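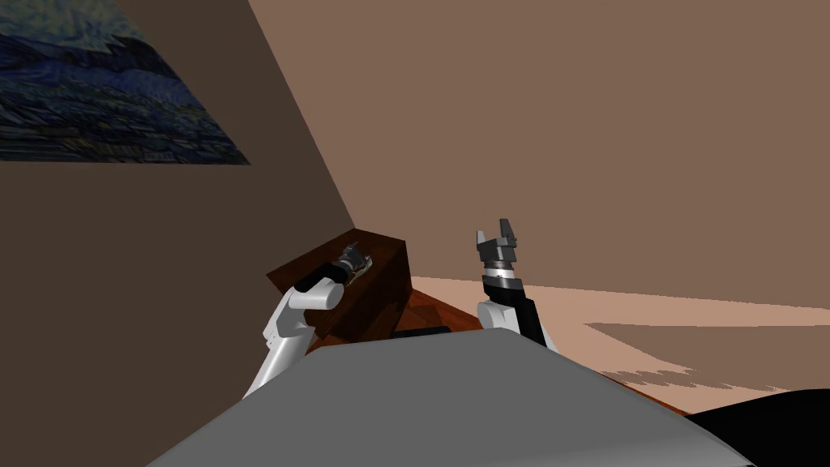
Vol. 14, No. 2

The gap at the Tradska feed zone was 2:10. Ivana Daza read it off the board, shifted down one tooth and held 260 watts. Two riders from Insaurralde sat on her wheel and contributed nothing. The climb to Plurnix gained 3,000 feet at a steady grade.
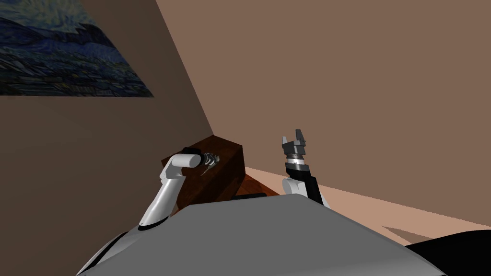 At the second switchback she raised her cadence to 94. One Insaurralde rider lost contact. The other stayed until the road turned into the wind. Her Delport team car came up, gave her a bottle and reported 1:35. She drank half of it, threw the rest away and went back to the drops.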